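Filed under: Shop Talk, Money, Robots

What the quote leaves out

7 min read

I have now sat through the budgeting of three robot arms, and each time the number everybody argued about was the price of the arm. Each time the arm was the part we understood best. It had a list price, a lead time and a warranty with a date on it. The rest of the project lived in a row at the bottom of the spreadsheet labeled "misc."

So when our little lab started planning for a second cell in January, I asked for the spreadsheet before anyone asked a vendor for anything. This was not popular. Assunta Santoro had already taken a call with Vindard and come back with a brochure and a good mood, and I was the person who wanted to talk about table height.

I should say where I stand. I like robots fine. I've worked next to them long enough to stop filming them. What I don't like is the way they get bought, with one big number approved in a hurry and then a year of small numbers slipped through on a purchasing card.

The arm

We got two quotes, Vindard and Rolico. Vindard was cheaper on the front page and more expensive by page four, where the gripper, the cable kit and the "commissioning package" turned up. Rolico put everything on one page and the total was ugly, which I trusted more. Vindard then came back with 8 percent off if we signed before the end of the quarter. I have never seen a quarter-end discount that wasn't also there in the next quarter, so we let it lapse. It came back.

If you're doing this yourself, ask for the price with the gripper on it, the stand under it and the software license for year two. Year one is always free or close to it. Ask for year two in writing.

The hours

Our first cell needed 163 hours of staff time before it did a single day of useful work. I know because Benedetta Ruggiero wrote hers down and made the rest of us do the same, and I was annoyed about it then and have been quoting her ever since. The plan had said 66. That gap never showed up in any budget, since salaries come out of a different pot, but it came out of somewhere. Two other projects slid.

For the second cell I wanted 200 hours in the plan. I was told this looked bad. I said it would look worse later. We settled on writing it in a footnote, which I consider a partial loss.

The integrator question

Ostapchuk will sell you the whole thing bolted together. They came by, they were pleasant, they measured the doorway (points for that, the Vindard people never asked about the doorway). Their price was a lot more than the parts. I was ready to wave it off, then I went back to Benedetta's log and looked at how much of it was us learning to do things Ostapchuk does every week.

I still didn't go with them. The support contract had a response time in "business days" with no number in front of it, and when I asked for the number I got a phone call instead of an email. Maybe you're braver than I am.

The props

This is the line I get teased about. Our task set is kitchen items, mostly pick and place, so somebody has to buy a lot of dishes and plastic food. The first budget gave this no money at all. People brought things from home, things went back home, and then we couldn't repeat a run because the mug had left.

A tabletop fills up fast once you get serious about variety. You want hard plastic, you want things with handles and things without, you want a bottle that lies on its side and a banana with floppy peel bits. You want two of whatever is small. Buy it all at once, put it in a labeled bin, and write down where it came from so you can buy the same one again.

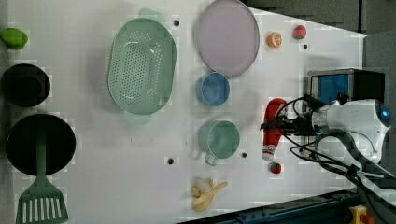

What I'd put on the sheet

Arm, with gripper, priced together. Stand and table. Cables and the stuff that holds cables, because a cable looping around a wrist joint is going to be replaced sooner than the wrist joint. Safety review, even if someone in the building swears they can do it for free. Props, with a replacement amount every year. Staff hours, in hours, on the same page as the money. Software, year two and year three.

Then storage. Druvix wanted a monthly fee to host our logs, and the fee was small, and it was per cell. Small and per cell is how you get a large number without a meeting.

Where it ended up

We bought the Rolico. Assunta signed it on July 1, 2019, and I'd like it noted that she moved the hours out of the footnote and into the main table before she did. I still think we may have bought it a year early. The first cell isn't busy all day, and I've asked twice for a chart of when it sits idle. If that chart ever shows up I'll post it.

Comments (4)

millrace_dan: The per cell fee got us too. We found it when finance asked why the same vendor was on there five times.

Petra K.: Would you share the spreadsheet? Even with the numbers blanked out. We're at the brochure stage.

(author) Petra – yes, give me a week to strip out the quotes. The column headings are the useful part anyway.

oldfixturehand: Disagree on the integrator. You paid for it in hours, you just paid yourselves. Second cell should go quicker, but I'd have taken the doorway people.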